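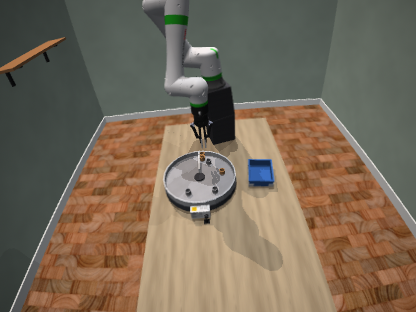 Wanted: people who can't keep a houseplant alive (and a few who can)

Posted December 18, 2018

Hi! I run a tiny plant shop called Halonen, and for the past couple of years I've also been writing a beginner's guide to indoor growing in the evenings after I close up. It's called Sonedik, which is a word my grandmother used for the spot on the windowsill that gets just enough sun. I've never found it in any dictionary, so it may well be something she made up, but I like it and it's staying on the cover.

The guide is close to done. What I need now is a bunch of regular people to take a plant home, follow my instructions over the winter, and tell me where the instructions fall apart. I've been doing this so long that I can't read my own pages the way a beginner would. I wrote "water when the top inch feels dry" and my neighbor asked me, dry compared to what? Fair question. I sat there with my mouth open for a good minute and then rewrote the whole page.

So I'm looking for 12 people, and I'd really love most of you to be bad at this.

What you'd be doing

You come by the shop on Ustero Street and pick up two plants, a pot for each, a bag of potting mix and a printed copy of the guide. One of the plants will be something tough, like a pothos or a snake plant. The other one will be fussier, and I'm choosing those based on what kind of light you tell me you have. If you say you've got a dark apartment, you're getting a fern or a prayer plant, not a succulent, so please don't write to me hoping for a cactus if you live in a basement.

Then you take them home and look after them for 11 weeks, using the guide and nothing else. That last bit is the hard part! No looking things up online, no calling your aunt with the amazing African violets. If the guide doesn't tell you what to do about yellow leaves, I want to know that it didn't, and I want to know what you did instead.

Once a week you'd fill out a one-page sheet. It asks when you watered, what the leaves look like, whether anything surprised you, and which pages you went back to. Most people should be able to do it in the time it takes to drink a cup of coffee. Scribbles are fine. Coffee rings are fine. I'd rather get an honest "forgot they existed this week, sorry" than a sheet filled in from memory three weeks later.

We'd also get together twice, once in the middle and once at the end, both times in the evening in the back of the shop. There will be soup. The first one is mostly for comparing notes and complaining about my chapter on humidity (I already know it's too long). At the second one you bring your plants back so we can all look at them together, dead or alive, and then you take them home again if you want them.

Who I'm looking for

You don't need any experience. If you've killed every plant you ever owned, you're at the top of my list. I'm also holding two spots for people who already grow things indoors and are pretty confident about it, so I can see if the later chapters have anything in them for you or if they're just me rambling about root rot.

I'd like a mix of homes. Big drafty houses, small apartments, dorm rooms, places with radiators that hiss all night, places with one north window. If you have a cat or a toddler or a dog who eats dirt, tell me up front. You can still take part, but I'll steer you to plants that are safer to have around them, and there's a list in the back of the guide I'd like you to check anyway.

You do need to live close enough to Skamness to pick up the plants and make it to both evenings. I'm sorry to everyone further out. I tried mailing plants to a couple of friends in November and one of them froze solid on a porch, so I'm not doing that again until spring.

And you should expect to be home most of the time. A long weekend away is no problem and even useful, since chapter six is about exactly that. A month in Florida would be harder.

What you get

You keep both plants, the pots, the leftover mix and a finished copy of the guide when it comes back from the printer, with your name in the thank-you page unless you'd rather stay out of it. You also get a $75 credit at the shop, good on anything, handed over at the last evening. It isn't a fortune, I know. If your plants die you get the credit just the same. Please don't run out and buy a replacement and pretend it's the original. My guide has to work for people whose plants are dying, too.

If you ever want to stop partway through, just drop the plants off or let me know you're keeping them. No hard feelings. I'd only ask for whatever sheets you filled out up to then.

What happens to your sheets

I read them, I swear at myself, I fix the book. I might quote a line or two in the margins of the finished guide because people say much funnier things about dying ferns than I could, but I'll ask you first and I won't use your name with it unless you say yes. Nothing gets passed on to anybody else, and you won't end up on a mailing list. I don't have a mailing list. I have a chalkboard.

How to sign up

Stop in at the shop, or write me a note and push it through the mail slot if we're closed. Tell me:

Your name and the best way to reach you
What kind of place you live in and which way your windows face (a guess is okay, or tell me when the sun comes in)
How warm you keep it in winter
Who else lives there, including the furry ones
The last plant you had and what became of it

Don't polish it. A few lines is plenty. I'm not picking the best gardeners or the best writers, I'm trying to get a spread of different windows and different habits, so if you don't hear a yes from me it most likely means I already had three people with your exact light. I'll answer everyone either way, and I'll keep your note in case somebody drops out.

Pickup will be the first full week of January, afternoons and one late evening for those of you who work days. Bring a box or a deep bag and something to wrap the plants in, an old towel or a pillowcase does it, because even the short walk to a parked car can be rough on them in that kind of cold. Warm the car up first if you can!

One more thing: the shop door sticks when it's cold out. Push hard, we're open.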